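November
Posted by Rosimeire Xavier, Bornik

Cell tech wanted, evening shift. One arm, one table, kitchen-type tasks (cutting board, lemon slices, mug, mug stand). You look after the cell - reset the layout, check the gripper cable, redo the tape grid when it lifts, log faults. Not a programming job.

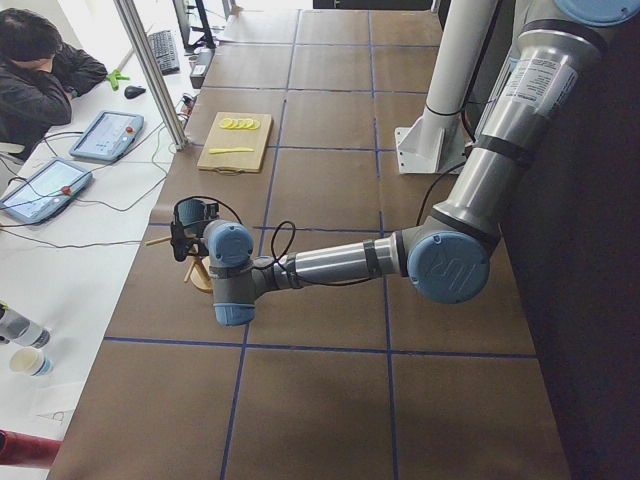
Shift is 4 hours, starts 5:30 pm. Pay 3,000 a month, paid by Prusley. You'll work next to Genivaldo Toledo untill you can run it alone, usually two weeks. Must be ok using a teach pendant and knowing where the e-stop is without looking.

Regular jobs: base bolts torqued and marked, joint zero check, wipe down, gripper fingers swapped when worn. Last set went 1,193 cycles, the one before only 598, so we want somebody who keeps an eye on that and writes it down.
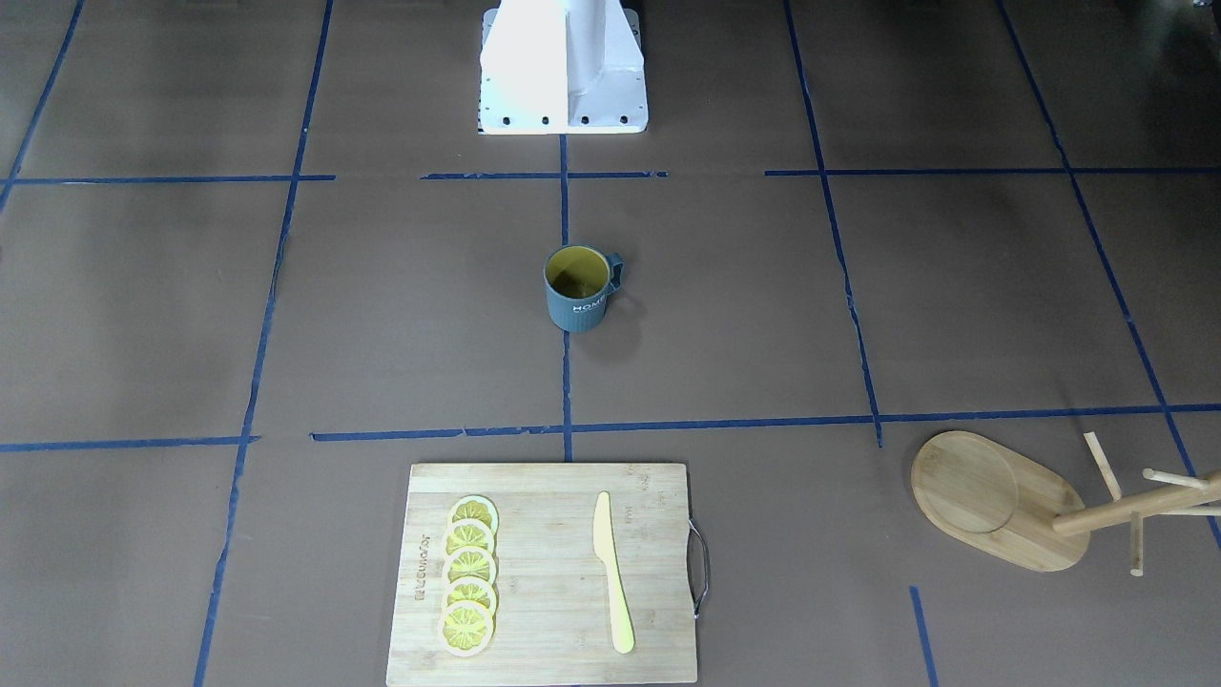
p. 4

Layout matters. Mug goes back in its square, board square to the tape, slices in a row. Stand upright or on its side, depends on the task sheet - read the sheet first.

Useful: some wiring, basic hand tools, patience. Training on the Hanimetti fault log is given, no need to know it already.

Send a few lines and a phone number to Jailson Fontes, Bornik front office. No long resumés pleas. Interviews at the cell, bring closed shoes.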